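Wurkstead Home Collection FAQ
Hand-held gripper rules, clothing and bedding tasks
Last updated Nov 12, 2021. Questions to Dzifa Mahama or Flora Lindsay.

Do I have to read all this?
Yes. Short page. Then sign the sheet.

Which rooms are ok?
Any room on your signed home form. Bedroom is fine for clothes. Other people out of the room before you start, no exceptions.

Do I need to tidy first?
No. Normal beds, normal blankets. Put away mail, pill bottles, family photos, anything with a name on it. Cables can stay if they're clear of your feet and of the garment.

How long is a session?
90 minutes max, then stop. Wrist sore before that? Stop earlier and write it down. Max 3 sessions a day.

Where do I grab a garment?
Start near the waistband or a seam. Take a small fold, not a big handful. Both pads on cloth. Don't close on zippers, buttons or hooks, it chews up the pads.

What about satin and other slippery stuff?
Allowed. Slow close, straight lift. If it slides out, leave it in and try again, dont delete the take. We want the misses too.

A pinch just under a ruffled waistband, fold standing up between the two blue pads, is the kind of grip we mean. Garment spread out on the bed, plenty of cloth either side.
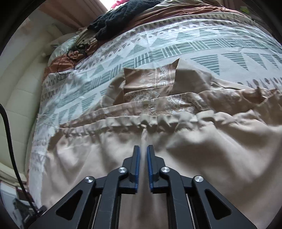 Can I use my other hand?
Only between takes. Fingers never go near the pivots or linkage while the jaws are moving. This is the one Roswitha Marti will pull you off the roster for.

When do I change the pads?
Every 2000 closes, or when the ribs look flat. Both pads together. Log it.

Scratches on the arms, is that a fault?
No. Bent rod or loose pin is a fault. Tag it, form 426, back in the case.

Somebody walked in halfway through.
Stop. Mark the take private. Nkrumah Agyeman removes it, you don't need to expalin.

Can I wash the clothes after?
Sure. Write down the swap if the set changes.

Next review of this page is in February.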